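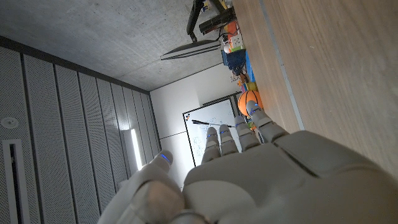
# Quieting a hard room – speaker notes

Irstead workshop, second talk of the day. Slides are on the stick, backup on the laptop.

**Start**

- Clap once. Let people listen to it. Don't talk over the tail.
- Ask who has sat in a meeting and missed half of what was said from the other end of the table. Wait for hands.
- Say what the talk covers: meeting rooms and small workrooms with bare concrete overhead and hard walls. No concert halls, no recording booths.

**Why these rooms sound the way they do**

- Concrete reflects almost everything. So do painted walls, whiteboards and screens.
- People like the look of a bare ceiling and want to keep it. Fine. That means the walls have to do the work.
- Two flat, hard walls facing each other give you flutter. Play the Kirkdale clip here, first 2 clips only. Skip the third, it's too long.

**Perforated panels**

- The holes are small and you stop noticing them from a few steps back. Sound goes through them and gets lost in the backing.
- The backing matters more than the face. A perforated sheet stuck straight onto plaster does very little. Leave a gap behind it and fill it with something soft.
- Pass the sample around now. Get it back before the break – we lost one in January.
- Pale gray is the color people ask for. Mention that perforated faces should not be rolled with thick paint. It fills the holes.

**Plan the fittings first**

- Lights, speakers, sensors, vents, sockets. Every one of them is a hole in somebody's panel.
- Put them on the drawing before the panels are ordered. Line up slots and strip lights with the seams where you can.
- Voneswood job: panels were cut on site for a light strip that arrived late. The cuts showed. Budget for the wall was 4,000 and 1,640 of it went on replacement panels. Show the invoice slide, then move on.

**The whiteboard wall**

- People need somewhere to write, so one wall often stays plain. Say this is OK.
- Try to put soft treatment on the wall facing it.
- Marker ghosting question always comes up. Answer: clean the board weekly, and keep marker cleaner off the panel faces.

**Screens**

- An arm lets you swing the screen out of the way of the board. Check what it is fixed to. Acoustic panels don't carry weight.

**Close**

- Clap test again, this time the "after" recording from Kirkdale. Same volume setting as the first one, don't touch the knob.
- Handouts: 100 printed, by the door. The Ní Mhurchú fixing guide is stapled to the back.
- Questions until they call lunch. If it's quiet, ask who has carpet.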